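製品情報 > ソフトウェア > お知らせ > プレスリリース

Pravberg、ロボットの把持動作をシミュレーションで評価するサービス「Flundance」の提供を五月に開始

机の上の小さな物を扱う作業のために、場面の作成から結果の比較までを一つの画面で行うことができます

産業用および研究用ロボットのソフトウェアを開発するPravbergは、ロボットアームによる把持動作の評価を計算機の中で行うサービス「Flundance」(フランダンス)の提供を、五月に開始いたします。日本語の画面、日本語の説明書、日本語による問い合わせの窓口も、同じ時期に用意いたします。

Flundanceは、形や大きさの異なる日用品をロボットが上からつかむ作業を対象にしたサービスです。利用者は、アームの機種、グリッパーの形、物の種類と置き方を指定し、自分の制御プログラムを接続して、動作を繰り返し試すことができます。試した結果は、あとから一回ずつ再生することができ、どの段階で指が物に触れたか、持ち上げる途中で物がどのように傾いたかを、数値と画像の両方で確認できます。

本サービスは、昨年まで当社の内部で使用していた評価用の道具がもとになっています。当社の取引先からの要望を受けて、操作画面と記録の形式を作り直し、外部の方にもお使いいただける形にいたしました。

■開発の背景

当社では長いあいだ、把持のプログラムを変更するたびに、実際のアームを使って確認を行ってきました。机の上に物を並べ、動作を行い、結果を用紙に書き、また物を並べ直します。この並べ直しの作業は単純ですが、時間がかかります。そして、前の回とまったく同じ位置に物を戻すことは、慣れた担当者であっても難しいことです。位置が少し違えば結果も変わりますので、プログラムを変更した効果なのか、置き方の違いによる影響なのか、判断に迷うことが何度もありました。

もう一つの問題は、変更の確認が後回しになることでした。実機の台数には限りがあり、予定表はすぐに埋まります。開発の担当者は、小さな変更をいくつもまとめてから、ようやく確認の順番を得ることになります。まとめて確認して結果が悪かったとき、どの変更に原因があるのかを探す作業は、たいへん手間のかかるものでした。

Flundanceの最初の版は、この状況を少しでも改善するために作られました。はじめは箱と円柱だけを扱う簡単なものでしたが、社内の利用が増えるにつれて、横に倒れた容器、口の開いたカップ、転がりやすい球など、実際の作業で失敗の多い物を追加していきました。現在では、物の種類だけでなく、隣り合う物との距離や重なり方も細かく指定することができます。

部品の接触計算の一部については、Živković社の計算ライブラリを採用しております。同社のライブラリは、薄い物と硬い平面との接触を安定して計算できる点が、本サービスの目的に合っていました。採用にあたっては、両社の技術者が共同で調整を行い、指先が物の縁に当たる場合の計算を改めました。

■サービスの主な内容

1. 場面の作成

利用者は、用意された物のモデルから必要なものを選び、平らな面の上に配置します。最初の版で収録する物のモデルは900点です。それぞれのモデルには、形状、質量、重心の位置、表面の摩擦の値が含まれています。値は利用者が変更することもでき、変更した値は元の値と区別して保存されます。

配置の方法には、手で置く方法と、条件を決めて自動で置く方法があります。手で置く場合は、画面上で物を選び、位置と向きを入力します。自動の場合は、物の数、置いてよい範囲、物どうしの最小の距離などを指定します。同じ条件と同じ乱数の値を使えば、いつでも同じ配置を再現できます。別の計算機で実行しても、配置は変わりません。

背景については、模様のない単色の面を標準としています。画像認識の評価を行う利用者のために、面の色や明るさ、光の向きを変える機能もあります。ただし、最初は標準の背景で動作を確認し、そのあとで条件を変えていくことをお勧めいたします。背景、光、配置を一度に変えますと、結果の読み取りが難しくなります。

2. アームとグリッパーの設定

アームは、関節の数と各部の長さを定義したファイルを読み込んで使用します。一般的に使われている形式に対応しておりますので、すでにお持ちのファイルを大きく直す必要はありません。関節の可動範囲、速度の上限、手首に取り付ける道具の質量も、同じ画面で設定します。

グリッパーは、平行に開閉する2本指の型を標準として収録しています。指の長さ、幅、開く量、閉じる力の上限を変えることができます。指先に別の形の部品を付けている場合は、その形状のファイルを追加で読み込んでください。吸着式の道具については、今回の版では対応しておりません。

手首のまわりの干渉も計算の対象です。指先が目的の物に届いていても、グリッパーの本体が隣の物に触れてしまうことは、実際の作業でよく起こります。Flundanceでは、本体、指、アームの各部について、どの部分がどの物に触れたかを別々に記録します。

3. 制御プログラムの接続

利用者の制御プログラムは、ネットワークを通してFlundanceに接続します。プログラムには、各関節の角度、グリッパーの開き、カメラの画像、物の位置の情報を送ることができます。物の位置の情報は、送らない設定にすることもできます。画像だけを使って物を見つけるプログラムを評価する場合には、この設定をお使いください。

プログラムから受け取る命令は、関節の角度による指定と、手先の位置による指定のどちらにも対応しています。命令の間隔が遅れた場合には、その時刻と遅れの長さが記録に残ります。実機では見過ごしやすい通信の遅れについても、あとから確かめることができます。

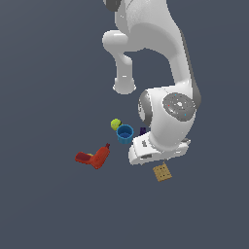
4. 物が近くに集まった場面の評価

物が一つだけ置かれている場面では、多くのプログラムがよい結果を出します。難しくなるのは、小さな物が互いに近く置かれ、上から見たときに一部が隠れている場面です。グリッパーを下ろす向きを少し変えるだけで、目的の物の見え方も、隣の物との隙間も変わります。

Flundanceには、このような場面をまとめた評価用の場面集が付属しています。場面集は、360の場面で構成されています。場面は難しさの順に分けてあり、最初の段階では物どうしが十分に離れています。段階が進むと、背の低い物と高い物が並んだり、薄い物が別の物に重なったりします。丸い物がほかの物に接していて、少しの接触で転がってしまう場面もあります。

薄い物の把持は、社内の利用でも特に意見の多かった項目です。平らな面に置かれた薄い物をつかむとき、指先は面のすぐ近くまで下りなければなりません。下ろす高さが足りなければ指は物の上を滑り、下ろしすぎれば面を押してしまいます。本サービスでは、指先と面との距離を動作のすべての時刻について記録し、グラフで表示します。面を押した場合には、その力の大きさも表示されます。

横に倒れた容器についても、細かい設定が可能です。容器は、胴の部分と首の部分で太さが違います。胴をつかむか首をつかむかによって、持ち上げたときの傾き方が変わります。中身が入っている場合を想定して、重心の位置を動かすこともできます。ただし、液体そのものの動きは計算しておりません。重心の移動だけで近似していますので、この点はご注意ください。

口の開いたカップの場合は、縁を内側と外側からはさむ方法と、胴を両側からはさむ方法があります。どちらの方法を選んだかは、接触の位置から自動で判定し、結果の一覧に表示します。同じ物でもつかみ方ごとに成績を分けて見ることができますので、プログラムがどちらに偏っているかが分かります。

5. 結果の記録と比較

評価の結果は、場面ごと、物ごと、プログラムの版ごとに集計されます。成功と失敗の条件は利用者が決めます。例えば、決められた高さまで持ち上げて一定の時間保持できれば成功とする、隣の物を動かした場合には成功であっても印を付ける、といった条件を設定できます。

比較の画面では、二つの版を左右に並べて再生できます。前の版では成功していたのに新しい版で失敗するようになった場面は、一覧の上に表示されます。社内で最もよく使われているのはこの機能です。全体の成功率が上がっていても、一部の場面で悪くなっていることは珍しくありません。平均の数字だけでは、そのような変化を見つけにくいものです。

記録は、表の形式のファイルと、再生用のファイルの両方で書き出すことができます。再生用のファイルは、Flundanceの契約がない方でも、無償の閲覧ソフトで開くことができます。取引先や共同研究の相手に結果を見せる場合にお使いください。

■Florleyでの試験利用について

正式な提供に先立ち、当社の開発拠点があるFlorleyにおいて、包装の工程を担当する事業者と共同で試験利用を行いました。対象となった作業は、浅いトレーに入った小物を一つずつ取り出し、次の工程に渡すものです。

試験利用では、まず先方が実際に扱っている品目の形状を測定し、Flundanceのモデルとして登録しました。登録の作業は先方の担当者が行い、当社は説明書の内容だけで作業が進むかどうかを確認しました。この過程で、説明書に足りない部分が多いことが分かり、特に質量と重心の入力については全面的に書き直しました。

次に、先方が使用している制御プログラムを接続し、過去に失敗の多かった置き方を再現しました。失敗の原因として先方が考えていたのは、カメラによる位置の誤差でした。ところが記録を調べると、位置の誤差は十分に小さく、手首を回す順序に問題がありました。グリッパーの本体が隣の物に先に触れ、目的の物がわずかに押されていたのです。先方は手首の動きを変更し、そのあとで実機による確認に進みました。

シミュレーションと実機の結果には、もちろん違いがあります。試験利用でも、柔らかい袋に入った品目については、計算の結果が実際の動きと合わない場合がありました。このため、今回の版では柔らかい物を正式な対応の範囲に含めておりません。形が大きく変わらない物を対象としてお使いください。

試験利用に協力してくださった事業者からは、記録の画面の文字が小さいこと、場面の名前に日本語が使えないことなどについて、ご指摘をいただきました。どちらも提供開始の版で修正しております。

■提供の形態

Flundanceは、当社が管理する計算機で実行する形と、利用者の施設内の計算機に導入する形の、いずれかをお選びいただけます。

当社の計算機で実行する形では、利用者は特別な計算機を用意する必要がありません。画面の操作は一般的なブラウザーで行います。同時に多くの場面を実行したい場合や、短い期間だけ集中して評価を行いたい場合に適しています。

施設内に導入する形では、場面のデータも制御プログラムも外部に送られません。品目の形状を社外に出すことができない事業者や、インターネットへの接続に制限のある研究機関には、こちらをお勧めいたします。導入の作業は当社の技術者が支援します。必要な計算機の性能については、お問い合わせの際に、使用する場面の規模に応じてご案内いたします。

どちらの形でも、機能の内容に違いはありません。途中で形を変更することも可能です。場面、モデル、記録は共通の形式で保存されますので、変更のときに作り直す必要はありません。

料金は、実行の形と利用する人数によって決まります。教育を目的とする利用には別の料金を設けております。詳しい料金表は、製品の案内ページからご請求ください。

■試用について

本サービスを検討している方のために、30日間の無償の試用を用意いたしました。試用の期間中は、当社の計算機で実行する形をお使いいただきます。収録されているモデルと場面集は、すべて利用できます。

試用のお申し込みには、所属する組織のメールアドレスが必要です。お申し込みのあと、接続の手順と見本の制御プログラムをお送りします。見本のプログラムは、目的の物の真上にグリッパーを移動し、まっすぐに下ろして閉じるだけの簡単なものです。物が離れている場面では動きますが、集まっている場面では多く失敗します。これをもとに改良を加えながら、記録の見方を学んでいただければと思います。

試用の期間が終わると、新しい実行はできなくなりますが、それまでの記録は書き出すことができます。試用から正式な契約に移る場合、登録した場面とモデルはそのまま引き継がれます。契約されない場合、登録されたデータは当社の規定に従って削除いたします。

■説明書と教材について

日本語の説明書は、翻訳の担当者だけでなく、実際に操作を行う技術者も参加して作成しました。用語については、ロボットの分野で広く使われている言葉を優先し、英語のままのほうが分かりやすい場合は英語を併記しています。不自然な表現や分かりにくい箇所がありましたら、説明書の各ページの下にある連絡欄からお知らせください。

教材としては、次の内容を提供開始と同時に公開します。

・はじめて使う方のための手順(場面の作成から最初の把持まで)
・アームの定義ファイルを読み込むときの確認事項
・成功と失敗の条件の書き方
・二つの版を比較するときの操作
・実機での確認に移る前の点検項目

最後の点検項目は、計算の中で良い結果が出たプログラムを実機で動かす方に、必ず読んでいただきたいものです。速度の上限、停止の操作、作業範囲の設定は、シミュレーションの設定がそのまま実機に適用されるわけではありません。実機での運転は、それぞれの施設の安全の規則に従って行ってください。

■よくお寄せいただくご質問

試験利用の期間中に、複数の方から同じご質問をいただきました。主なものについてお答えします。

自社で撮影した画像から物のモデルを作ることができるか、というご質問については、今回の版では対応しておりません。形状のファイルをご用意いただく必要があります。測定の方法については、説明書に簡単な案内があります。

二台のアームを同じ場面に置くことができるか、というご質問もありました。場面に置くこと自体は可能ですが、評価の集計は一台の動作を前提としています。二台が協力して行う作業の評価については、現在検討中です。

学習用のデータを作る目的で使ってもよいか、というお問い合わせも多くいただいています。画像と関節の記録は学習に使用していただいて問題ありません。ただし、収録されているモデルの形状ファイルを、そのまま第三者に配布することはできません。公開を予定している場合は、事前に利用条件をご確認ください。

■今後の予定

当社は、提供開始のあとも、利用者のご意見を受けて場面集の追加を続けます。最初の追加では、浅い箱の中に物が置かれた場面を予定しています。箱の壁があると、グリッパーを下ろすことのできる向きが限られますので、机の上とは異なる評価が必要になります。

また、Živković社との共同の作業として、柔らかい物の接触計算の改良を進めています。提供の時期は決まっておりません。十分な結果が得られた段階で、改めてお知らせいたします。

物のモデルの追加については、利用者からの希望を受け付ける仕組みを作ります。希望の多い品目から順に作成し、追加されたモデルは、契約中の方であれば追加の料金なしで利用できます。

■Pravbergについて

Pravbergは、ロボットの動作の計画、評価、記録に関するソフトウェアの開発と販売を行っています。開発の拠点はFlorleyにあり、製造業の事業者、大学、研究機関に製品を提供しています。導入の支援と技術者向けの講習も、同じ拠点の担当者が行っております。

■本件に関するお問い合わせ

Pravberg 製品案内窓口(日本語対応)
報道関係の方は、件名に「Flundance取材」とお書きのうえ、当社サイトのお問い合わせ欄からご連絡ください。試用に関するご質問は、同じ欄の「試用」を選択してお送りください。

本文に記載の内容は発表時点のものです。機能および提供の条件は、予告なく変更する場合があります。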